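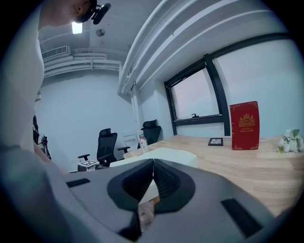 Ticket 263 – Verse references opening the wrong psalm in Lokley
Status: Resolved, with one item still open
Product: Lokley study reader, with the Likeck reading plan add-on
Submitted by: Gikura Bible study group (shared login)

Opening message

Good morning, and thank you in advance for your patience, as this may take a bit of explaining. We're a small congregation and we've used Lokley for our weeknight study since last March. On the whole we've been very happy with it, and several of our older members who swore they would never read scripture on a screen are now the first ones to have it open.

Our trouble is with the Psalms. We are working through them slowly using a Likeck plan that one of our members typed up over the winter, and when we tap on a reference in the plan, the reader opens the psalm beside the one we want. We tap Psalm 51 and get what all of us know as Psalm 52. We tap Psalm 23, which everybody in the room can say by heart, and up comes "The earth is the Lord's", a lovely psalm but the next one along. The first few, 1 through 8, open properly. So do the last three, 148, 149 and 150. Everything outside the Psalms seems fine – we tried Isaiah, Romans and a good bit of Revelation and had no complaints.

It's happening on the tablet we use at the front and also on people's own phones. I've signed out and in again and restarted the tablet. I have not reinstalled anything, as I was worried about losing our notes, and there are a great many notes.

Reply from support, 10:40 a.m.

Hello, and thanks for such a careful write-up. Telling us which psalms open correctly has saved us a fair bit of digging, and you were quite right to leave the reinstall alone. Please keep leaving it alone for now!

I have a strong suspicion already. The Psalms are numbered two different ways. The Hebrew text and most Protestant Bibles use one numbering, and the old Greek and Latin Bibles use another. The Greek joins 9 and 10 into a single psalm, and after that it runs one behind for most of the book, until things come back together at 148. The pattern you describe, good at the start, good at the end and one off in between, fits that very closely.

Could you open the plan in Likeck, go to Plan details, and tell me what it says beside Numbering? And then the same thing in Lokley, under Reading settings.

Reply from customer, 1:15 p.m.

Well, that is fascinating, and I'm a bit embarrassed to have been reading the Psalms for most of my life without knowing it. Plan details says "Numbering: Greek". Reading settings in Lokley says "Numbering: Hebrew". The member who typed up the plan says she never chose anything of the kind, but she did start from a template of daily prayers that she liked the look of, and she thinks the setting may have come along with it. The numbers she typed in herself came out of her own Bible, the ordinary ones.

Reply from support, 2:05 p.m.

That explains it nicely. The numbers in your plan are Hebrew numbers, but the plan is labelled Greek, so Lokley is kindly "translating" numbers that didn't need it. It sees 23, believes it's a Greek 23, and opens Hebrew 24.

Please do the following, in this order:

1. In Lokley, go to Notes, then Export, and save a copy somewhere off the tablet.
2. In Likeck, open Plan details and change Numbering from Greek to Hebrew.
3. When it asks "Convert existing references?", choose No.
4. Save the plan, and have everyone pull down on the plan screen to refresh.

Step 3 is the one to watch. If you choose Yes it will change the numbers themselves, and you'll be off by one all over again with a different label on it.

Reply from customer, 8:50 p.m.

We did it together at the start of study tonight, with a good deal of advice from the back row. The export saved 306 notes. The change to the plan took no time at all. Psalm 51 is Psalm 51 again, and Psalm 23 got a small round of applause. We then tried a handful in the middle and a few after 116, as someone had read up over supper and learned that the numbering goes peculiar there too. All of them opened where they should.

One thing remains. When I look at the notes list in Lokley it shows 305, and the export says 306. I don't want to make a fuss over a single note, but people have written some quite personal things in there and I would hate for one of them to be gone.

Reply from support, 9:20 a.m.

It's no fuss at all, and I'm glad you compared the two. I had a look at your group's record on our side and nothing has been deleted. There is one note attached to Psalm 151, which exists in the Greek Psalter but has no home in the Hebrew numbering. The notes list only shows notes that have somewhere to go, so it's being hidden. To see it, go to Notes, then Show unplaced. You can move it from there to any psalm you like, or leave it be.

I've passed the hiding along to our developers, because the list ought to say when it's holding something back. That part stays open as Ticket 263-B, and I don't have a date for it yet.

Reply from customer, 11:30 a.m.

Found it! It says "ask about this one", and I haven't any idea who wrote it, so I suppose we'll be asking about it next time. I've left it where it is.

Would you mind checking one more thing while I have you? Our Likeck plan shows 49 sessions and I had it in my head that we'd set up more.

Reply from support, 11:55 a.m.

The plan has had 49 sessions on our side from the day it was first saved, so nothing has dropped off with this change. If you'd like to add to it, tap Add session at the bottom of the plan, and new ones will pick up the Hebrew numbering on their own.

I'll mark the main ticket resolved. Just reply to this thread if anything opens in the wrong spot again.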